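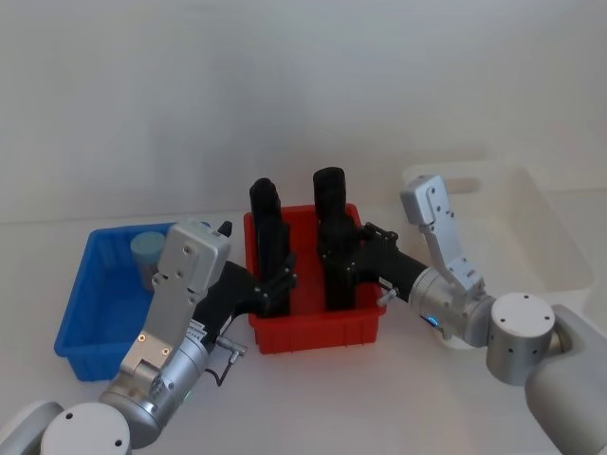 Samer Sfeir fragte gleich zu Beginn, ob man eine Comicfigur überhaupt »lesen« könne, ohne die Hefte davor zu kennen. Gute Frage, kommt in der Klausur so ähnlich wieder. Kurze Antwort: ja, aber anders.

Seminar Serielles Erzählen im Comic
Mitschrift Sitzung 4, Kontinuität und Neustart
(ungeordnet, bitte selbst ergänzen)

1. Begriffe

Kontinuität = alles, was in der erzählten Welt als geschehen gilt. Wird vom Verlag verwaltet, von Lesern überwacht.
Retcon = nachträgliche Änderung der Vorgeschichte. Drei Sorten: Zusatz, Umdeutung, Streichung. Streichung ist die unbeliebteste, Leserbriefe!
Reboot = Neustart, alte Hefte gelten nicht mehr. Oft nur halb durchgezogen.
One-Shot = abgeschlossenes Einzelheft, darf abweichen.

Abgrenzung Retcon/Reboot ist nicht sauber. In der Hausarbeit bitte festlegen, welche Definition ihr nehmt, und dann dabei bleiben.

2. Fallbeispiel Matar

Reihe lief 76 Hefte, danach Neustart mit neuer Nummerierung. Hauptfigur: Matar, Regenmacherin, lebt in der Hafenstadt Plellollow. In den frühen Heften keine Herkunft, sie ist einfach da. Ab Heft 15 Rückblenden, die Schwester Oltari taucht auf, zunächst nur als Name in einem Brief.

Heft 50 — Jubiläum, doppelter Umfang. Hier die große Umdeutung: Oltari hat den Brief selber geschrieben, die Schwester gab es so nie. Alle Rückblenden seit Heft 15 sind damit ihre Erzählung und keine Erinnerung von Matar. Schaut euch dazu die Panelränder an: gewellt in den Rückblenden, im Jubiläumsheft plötzlich gerade. Der Zeichner arbeitet also mit. Randform als Erzählinstanz, siehe Sitzung 2.

Farbe nicht vergesen. Grün nur bei Oltari.

3. Was macht der Neustart?

Behält: Stadt, Kostüm, Nebenfiguren.
Wirft weg: den Brief, die gesamte Schwesterhandlung.
Verschiebt: Matar jetzt jünger, Schülerin statt Hafenarbeiterin. Zielgruppe!!

Problem: Leser kennen die alte Fassung trotzdem. Jede Szene am Hafen wird doppelt gelesen, einmal neu, einmal als Echo. Das kann ein Autor nutzen oder ignorieren. Die ersten Hefte der neuen Reihe ignorieren es, später gibt es Anspielungen (das leere Kuvert auf dem Tisch, Heft 6, letzte Seite unten).

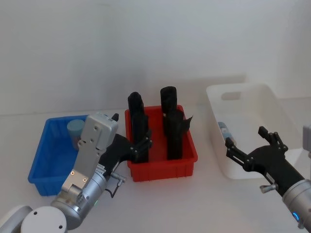 Mich überzeugt das mit dem Kuvert nicht, wandte Flor Sánchez ein, ein leerer Umschlag sei noch kein Zitat, und wer die alte Reihe nicht kenne, sehe da bloß Papier. Stimmt. Genau deshalb interessant: Anspielung funktioniert auf zwei Ebenen, und die zweite darf leer bleiben, ohne dass die Szene kaputt geht. Bitte als Gegenposition notieren, brauchen wir nächstes Mal bei den Crossovern.

4. Sammelband und Lektüre

Die Ausgabe bei Oramel fasst die alte Reihe zusammen, aber Achtung — Leserbriefseiten fehlen komplett. Für die Rezeption also die Einzelhefte nehmen (Handapparat, unteres Fach, nicht ausleihbar). Seitenzahlen im Band weichen ab, immer Heftnummer + Seite zitieren.

Pflicht bis zur nächsten Sitzung:
Heft 15 und Heft 50 ganz
Neue Reihe, Heft 6
Reader S. 76 bis 85, den Exkurs über Zeitungsstrips könnt ihr überspringen

5. Aufgabe

Eine Doppelseite aus Heft 50 auswählen, Panelfolge skizieren (Strichmännchen reichen), dann eine Seite Text: Wer erzählt, woran sieht man das? Keine Inhaltsangabe. Abgabe als PDF, Name in die Kopfzeile.

Wer Referat über Crossover übernimmt, bitte noch melden. Zwei Plätze frei. Thema Hausarbeit spätestens im April absprechen, Sprechstunde wie immer nach der Sitzung.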